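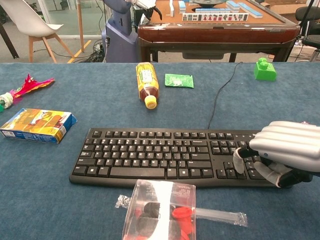

Category: Resources / Youth Participation / Reviews

Review: The Truvell Delegate Preparation Kit

The Truvell Delegate Preparation Kit is intended for national youth councils and student associations that send young representatives to intergovernmental meetings. It consists of a printed handbook, a set of procedure cards and a facilitator's guide for a training course of two days. This review considers its suitability for organizations with limited staff and little prior experience of international conferences.

The handbook is the strongest component. It explains how a resolution moves from first draft to adoption, what a delegate may and may not say on behalf of a government, and how informal consultations differ from plenary sessions. The language is plain throughout. The chapter on drafting oral statements sets a limit of 700 words and shows one speech in three successive versions, with the reasons for each cut noted in the margin. Participants in our review group returned to this chapter more often than to any other.

The procedure cards are less successful. They cover points of order, rights of reply and voting in adequate detail, but the order of the cards does not follow the order of the handbook, and there is no index. Facilitators should allow time to sort them before the first session.

Dragica Stojanovska, who led the trial course for the review group, found the negotiation exercise on the second day well constructed but too long for the afternoon allotted to it. She recommends moving the country briefings to the previous evening. The exercise also assumes that every participant represents a foreign ministry — an assumption that does not hold for delegates nominated by civil society.

Material on selection is thin. The kit says little about how delegates should be chosen, how they should consult other young people before travel, or how they should report afterward. Organizations may wish to supplement it with the consultation templates published by Udaro.

The kit is recommended for first-time delegations, with the reservations noted. A revised edition is expected in December.

Reviewed by Teguh Saragih
10 June 2021

Related items
Sopacua Handbook for Student Observers: a review
Reporting back: what delegates owe their councils
Hustell debate cards, second edition
Funding travel for youth representatives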